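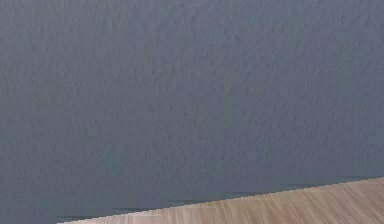 Figure 3. Camera preview in Rastton: gray wall, wood floor, no arm in view.

Section 3: Setting up the wrist camera on the simulated Peltton cell

By now you should have the Peltton cell loaded in Rastton and the Aguiar arm standing on its base without falling through anything. If the arm is still sinking into the floor, go back to the section on collision shapes and sort that out first. I've tried doing the camera with a sinking arm and it's a miserable way to spend a morning.

I wrote this part after setting up the cell from scratch on a clean computer, so the steps are in the order I really did them. Your menus may look a little different if you've moved panels around (I always do, and then I can't find anything).

Before you start

You'll need the cell file, the camera mount file, and the Flunell calibration sheet that came with the real camera. Print the sheet or keep it open in another window. You'll be copying numbers off it and it's easy to swap two of them.

Save a copy of the cell under a new name. I add my initials and the word "camera" at the end, but anything you'll recognize later is fine.

Attaching the camera

1. Stop the simulation. The button has to show Stopped, and Paused won't do. When it's paused you can still drag the camera around, but Rastton throws your changes away as soon as you press Play.

2. In the parts tree, open the arm and find the last link, the one called wrist_flange. Click it once so it's highlighted.

3. Choose Add, then Mount from file, and pick the camera mount. It should show up underneath wrist_flange in the tree. If it lands at the bottom of the tree by itself, drag it up onto the flange.

4. With the mount selected, choose Add, then Camera. Leave the name alone. The picking script looks for the default name, and I lost a whole evening once by calling mine something cute.

5. Type the forward offset into the first position box. On our mount it's 167 mm. Check which unit the box is using before you press Enter! Mine was in meters the first time, and the camera went off to live somewhere far past the end of the building.

6. Copy the focal length and the image center from the Flunell sheet into the Lens tab. Width goes first, then height.

7. Press Save before you touch the preview. Opening the preview with a brand-new camera is the one thing in Rastton that still crashes on me.

Note: The mount file already has the bolt pattern turned the right way for the Aguiar flange. You don't need to rotate the mount. If something looks turned, it's the camera inside the mount, and we get to that next.

Checking the preview

Send the arm to the pose called look_away and open the camera preview. I like this pose for a first check as there's hardly anything to look at, only the wall and a wedge of floor. Any trouble with the camera itself stands out right away. Once you've got a bin full of parts in front of it, you'll never notice that the whole view is leaning.

Figure 3 is what I had in my preview before leveling. Look at the line where the wall meets the floor: it climbs toward the right, so the floor comes out as a wedge in the lower right part of the view. You may well get a slope of your own, steeper or shallower or going the other way. A corner-on view of a wall can slope too, even with a perfectly level camera, so do the next part with the camera square to the wall before you decide anything is wrong.

Leveling the view

1. With the simulation still stopped, choose Poses and then square_to_wall. Wait for the arm to get there.

2. Turn on the preview grid. It's the little checkered button, and it's gray on gray, so hunt for it.

3. Compare the wall and floor line with the nearest grid line. If they run side by side all the way across, you're done and can skip to the surface settings.

4. If they don't, select the camera (the camera, please, and leave the mount alone) and open Rotation. Change Roll by 2 degrees and see which way the line goes. If it got worse, go the other way.

5. Keep nudging in smaller amounts until the line sits level. I finish up typing the decimals in by hand because the slider is too jumpy.

6. Save, close the preview, open it again, and look once more. If the line has jumped back, you were probably paused instead of stopped. Go back to step 1. (Yes, I've done it. More than once.)

Caution: Don't fix a lean by rolling the wrist joint. The picture will look lovely and the gripper will come down crooked on every single pick. When you move the same program over to the real cell, that crooked pick turns into a bent finger, and then you're talking to Dalibor Hudec about spare parts.

Caution: If the real Aguiar arm is connected to the same computer, switch the link to Simulation only before using any of the saved poses. The pose buttons don't ask you which arm you meant.

Walls, floors and the way they look

The background in this cell is plain on purpose. The wall has a rough, plaster-like texture and the floor has a wood grain, and that's enough for the camera to tell one from the other. Please don't swap the wall for a flat color, tempting as it is. Kerstin Wunderlich tried it on her copy and the floor finder got lazy and started putting the edge in all sorts of places.

A few things you may run into:

The line between wall and floor looks like a tiny staircase. You can see it in Figure 3. Turn Edge smoothing up a notch in the Render tab if it bothers you. I leave it off while I'm setting up, as the preview runs faster, and switch it on before saving images for the picking script.

Dark streaks along the bottom of the wall. I had a row of these just above the floor line. Try raising Shadow offset a little at a time. Go too far and the shadows come loose from the objects they belong to, which is worse, so stop as soon as the streaks fade.

Blocky greenish patches on the wall. Set Texture quality to Full and reload the cell. If they're soft and faint I don't lose sleep over them, but do mention them in your setup notes so the next person knows you saw them.

The preview is all one color. The camera is most likely inside something or pressed up close to it. Check the forward offset again, then check that unit box.

Saving the camera settings

1. Open the Camera tab and choose Export settings. Give the file the same name as your cell copy so the two stay together.

2. Load the exported file into a fresh copy of the cell and send the arm back to look_away. You should get the same view you had before exporting.

3. Add a line to the setup notes with the roll value, the forward offset and your name. Győző Oláh reads these when he matches the simulated camera to the real one, and he'll come and find you if the roll is missing.

4. Put the settings file in the shared cell folder. Keep the last 14 and delete anything older, or the file picker gets painfully slow to open.

Note: After a Rastton update, repeat the leveling check even if you haven't changed a thing. The July update reset the roll on my camera to zero and I didn't spot it until the picks started missing.

Next up is Section 4, where we put the bin in front of the camera and teach the arm where the bin's edges are. Leave the preview grid on, you'll want it again.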